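Rule four said the grippers were to be checked before anyone picked up a task. Rungnapa Luangrath had written it herself in May, and she read it out again because Kenta Kubo already had his hand round the grip.

"Jaws first," she said. "Open, close, open. Then the marker."

"I did it this morning."

"Then do it again."

He did it again. The rules ran to nine, on one sheet, and the people at Priltside had signed all of them without reading past the second.
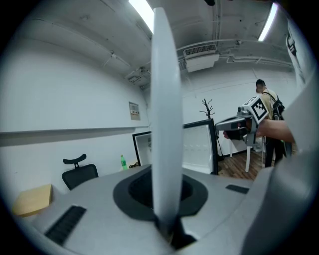 Kenta put his name on the check sheet and the time beside it. Under faults he wrote none, then crossed it out and wrote that the left jaw was slow to close.

"Was it slow this morning?" Rungnapa asked.

"A bit."

"Did you write it down?"

He turned back a page. The box was blank. She took the pen, drew a line through the morning's work and put her initials at the end of it.

"That's four hours," he said.

"Yes."

She fetched the spare from the cupboard and held it out to him, and he started with the jaws.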